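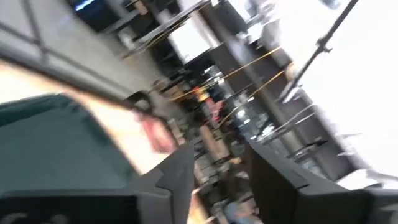
Page last changed: January

Tray Layout for a Shared Serving Table
Project report, Flundum College, Product Use and Layout

1. Background

The shared room at Trakthorpe has one long wooden table that is used for work and for serving food. Dishes set straight on the wood take up the work area and have to be moved one at a time when the table is needed again. The project tested whether a dark tray with a low lip could serve as a fixed zone for dishes, so that the whole setting could be moved in a single lift.

The scope was limited to the tray, the dishes placed on it, and the tabletop. Storage on the shelves was left out. It is covered in the Jaton report from the same course.

2. Requirements

The tray had to meet the following:
- hold a plate flat, with the rim clear of the lip
- stay level when lifted by two people
- carry a load of 1,000 g without visible bending
- leave enough bare wood beside it for an open notebook

The load was made up of water in a closed container, weighed on a kitchen scale before each lift. A first run at 500 g was used to practice the grip. The tray was held level for 20 seconds in each run.

3. Plate and tray

An orange plate was chosen for the placement runs. Its color stands out well against the dark tray, and the edge of the plate can be judged from a standing position. The plate has a shallow well and a slightly raised rim. Placement was done by eye, with no marks on the tray.
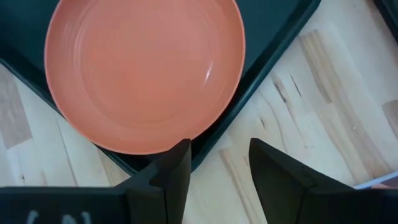 Does the plate have to be centered on the tray?
A centered plate is easier to balance during a lift, but an off-center one is acceptable if a second item is placed on the opposite side.

4. Direction of the tray

Two directions were compared. With the tray set at an angle to the planks, the corner nearest the user was easy to grip, but the wood left over was split into areas too small for a notebook. With the long side parallel to the planks, the free area stayed in one piece. The parallel direction was kept for serving. 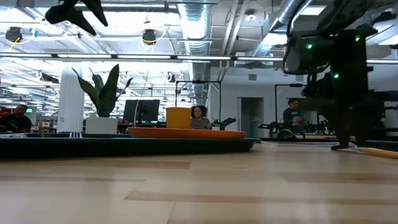 Ahonen
Student, layout and testing

5. Upright items

A yellow container was used as the upright item. It was stood on a shallow orange tray, which was in turn set on the dark tray. Stacking in this way keeps small items together, but it raises the base of the container and makes tipping more likely during a lift. Upright items should be taken off before the dark tray is moved.

6. Results

The load requirement was met at 500 g and at 1,000 g. Surface grip was not measured. A later version should repeat the lifts with a thin mat under the plate and record any sideways movement with a ruler.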